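홈 | 매거진 | 인터뷰 | 가게 소식 | 문의
분류: 동네 가게 > 곡물·식재료

포장 없이 곡물을 파는 일, 로킥 운영자 인터뷰

2018년 9월

로킥(Lokik)은 주택가 골목 안쪽에 있는 곡물 소분 가게다. 손님이 용기를 가져오면 무게를 달아 판다. 운영자는 식품 유통 회사에서 구매 일을 하다가 그만두고 이 가게를 열었다. 이름은 싣지 않기로 했다.

처음부터 포장 없는 가게를 생각한 것은 아니었다고 한다. "원래는 잡곡을 조금씩 파는 집을 하고 싶었어요. 혼자 사는 사람이 수수 1킬로그램을 사면 반은 벌레가 먹어요. 저도 그랬고요. 300그램만 사고 싶은데 그렇게 파는 데가 없었죠."

그래서 지금도 가장 많이 나가는 양은 300그램이다. 보리와 현미는 한 번에 많이 사 가는 손님이 있지만 율무, 기장, 수수는 대부분 적게 산다. 저울은 중고로 두 대를 들였다. 한 대는 한 달 만에 고장 나서 수리비가 산 값보다 더 나왔다.

곡물은 산지 네 곳에서 받는다. 그중 막시(Magsi) 농장과는 개업 전부터 거래했다. "그쪽은 도정 날짜를 자루마다 적어 보내요. 다른 데는 전화해서 물어봐야 하고요. 손님들이 제일 많이 묻는 게 원산지가 아니라 언제 찧은 거냐예요. 대답을 못 하면 안 사 가시더라고요."

여름에는 발주량을 절반으로 줄인다. 올여름은 더위가 길어 에어컨을 밤에도 켜 두었고, 8월 전기 요금이 임대료의 3분의 1까지 올랐다. 쌀바구미가 한 번 생긴 뒤로는 들어온 자루를 모두 냉동고에 사흘 넣었다가 꺼낸다. 냉동고가 작아 한 번에 세 자루밖에 못 넣는다.

용기를 안 가져온 손님은 어떻게 하는지 물었다. "종이봉투가 있어요. 한 장에 100원 받고요. 처음엔 안 팔겠다고 버텼는데, 퇴근길에 들르는 분들은 통을 들고 다닐 수가 없잖아요. 그건 제가 생각이 짧았어요."

반대로 집에서 쓰던 유리병을 들고 오는 손님은 꾸준히 늘었다. 입구가 좁은 병은 깔때기로 담는데, 콩처럼 큰 것은 걸려서 시간이 걸린다. 빈 병 무게를 먼저 재고 뚜껑에 연필로 적어 주면 다음에 올 때 다시 달지 않아도 된다.

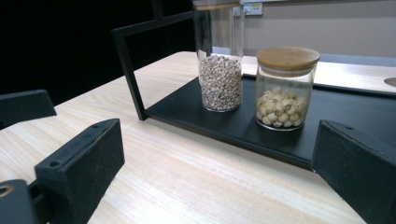 보관법도 자주 나오는 질문이다. 운영자는 병째 냉장고에 넣는 것이 가장 낫다고 했다. 자리가 없으면 볕이 안 드는 찬장도 괜찮지만 여름은 피하라고 한다. "먹던 것 위에 새것을 붓지 마세요. 밑에 있는 게 계속 남아요. 다 먹고 병을 씻어서 완전히 말린 다음에 담으셔야 해요."

가게 장부에 적힌 지난달 판매 건수는 609건이다. 임대료와 전기 요금을 내고 나면 남는 돈은 많지 않다. 평일 오전에는 밀가루를 쓰는 근처 빵집 두 곳에 납품을 해서 모자란 부분을 메운다.

10월에는 햅쌀이 들어온다. 자리를 만들기 위해 잘 안 나가는 파스타와 말린 과일은 정리할 생각이다. 렌틸콩은 고민 중이라고 했다. "찾는 분이 딱 정해져 있어요. 그런데 그분들이 매주 오세요. 일단 한 자루만 더 시켜 보려고요."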